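4.2 Loose cushions and the daily resetting of the sofa

We had not planned to give cushions a section of their own. When we began visiting households our interest was in the big pieces, the sofas and sideboards and dining tables, and in how families decided where such heavy things ought to go. But the sofa, once it has been carried in and set against its wall, hardly moves for years, and what people wanted to talk to us about was everything that lay on top of it. Of the 142 households that kept a tidying diary for us through May, far more wrote about cushions and throws than about any other item in the living room, and some of them wrote about little else.

The diaries were filled in twice a day, once in the morning and once in the evening, and each entry was meant to take no more than 15 minutes (several of our diarists went well beyond that, for which we remain very grateful). We coded 663 entries that mentioned a loose cushion or pillow. Most described some form of what we came to call resetting, meaning that the cushion was returned to a place the writer thought of as its own. The place could be very exact. One diarist, a retired schoolteacher living with her sister, wrote that the round one goes in the corner "with its button to the room," and that she can tell from the doorway whether her sister has been sitting there. Others were content if the cushions were simply off the floor by bedtime.

We found it useful to keep apart two kinds of cushion that ordinary speech runs together. The first kind belongs to the sofa, came with it, and is seldom spoken of as a thing at all; our diarists plumped it, brushed crumbs from it, or turned it over, and wrote "the sofa" when they did so. The second kind arrived separately, often as a gift or an impulse, and is usually softer or brighter than what it sits on. It is this second kind that wanders – to the floor, to a child's bed, to the small of somebody's back at the desk – and so it is this second kind that has to be brought home again.
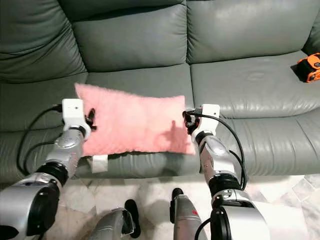 Figure 6. Pink plush pillow on a leather sofa seat.

Contrast of this sort came up again and again in our follow-up conversations, which Parvathi Gowda carried out with 50 of the households over tea, and often over a good deal more than tea. People with leather sofas told her that the leather looked finished without anything on it and yet felt unfriendly, and that they had bought something fuzzy to make up for it. A salmon-pink pillow against grey-green leather, as in Figure 6, is a fair match for what many of them described: the backrest and seats are plump and creased and all of a piece, while the pillow shares neither their color nor their surface. Lying flat near the front of the seat, it is also in the position our diarists most often called "out," as opposed to "back," which meant leaning against the backrest. The label matters too, small as it is. A good number of diarists told us they set a pillow so that the tag is tucked behind or underneath, and a tag hanging over the front of the seat, like the white one in the figure, would for them have been reason enough to pick the pillow up and begin again.

Comments (3)

Mbali Ndlovu
Lovely section. My mother had a "back" and an "out" for every cushion in the house and I never had words for it until now. Did anyone mention karate-chopping the top edge?

Sharada Poduval
I would like to see the coding sheet for the 663 entries, if it can be shared. We struggled with the same distinction in our own bedding diaries and ended up with a third group for bolsters.

Abimbola Ibrahim
Small thing, Figure 6 is cited only in the paragraph after it. Some of us read the text first!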